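Thursday, August 6, 2026
Cell 2, bimanual vegetable sorting, policy comparison

Continued with the reset-free protocol. Toy vegetables on the floor, green plate as target, glasses case left in as distractor. Policy is the Skinodau checkpoint from June, action chunk length 50, replanning after 28 steps. Baseline is the same network without wrist views. Seed 913 for both.
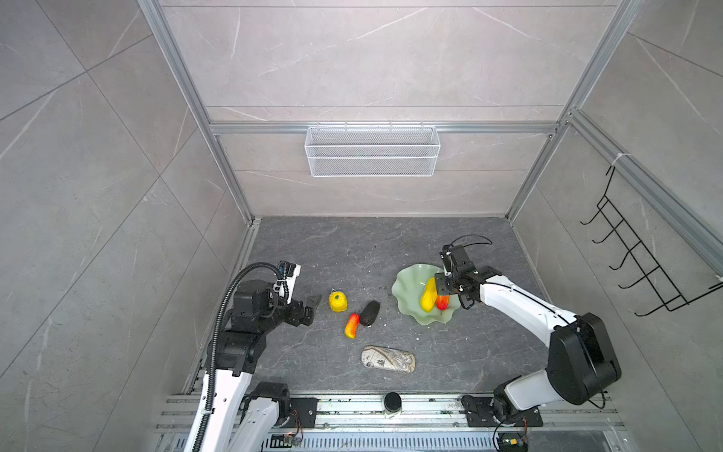
Right gripper over the rim of the plate, left arm on the yellow pepper side.

Main result so far: the full model keeps the arms to their own halves of the floor, the baseline does not. With wrist views removed the right arm reaches across for objects the left could take, and the planner stops on the clearance check. Raised the clearance margin to 4 cm. Fewer stops, slower approach.

Release height is still inconsistent. The elongated pieces are held upright over the plate and the gripper opens at whatever height the chunk ends – a labelling fault, I think, as the Tunholm demonstrations mark release at the open command and the Dekar ones at contact.

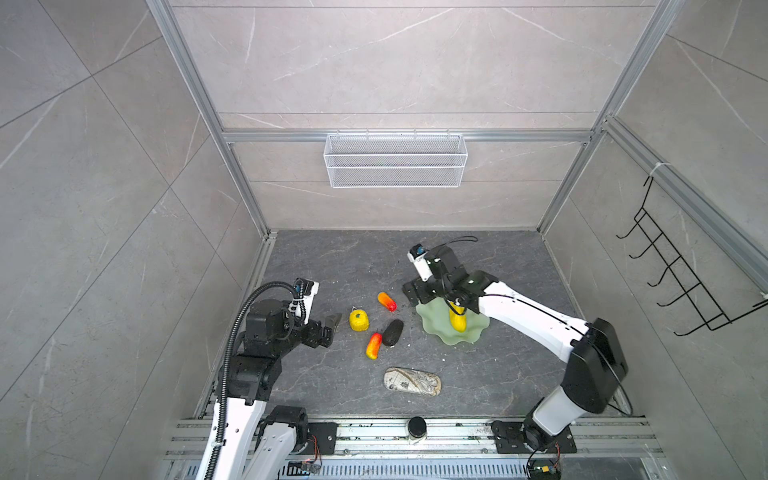

Kerttu Toivonen suggests relabelling both sets from gripper current and retraining only the action head. Agreed, cheaper than new demonstrations. Heffernan script should do the relabelling once the time offset is fixed.

To do: check left wrist camera calibration. Repeat the baseline with the old margin so the two are comparable. Log the planner stops separately from missed grasps, at present they share a code.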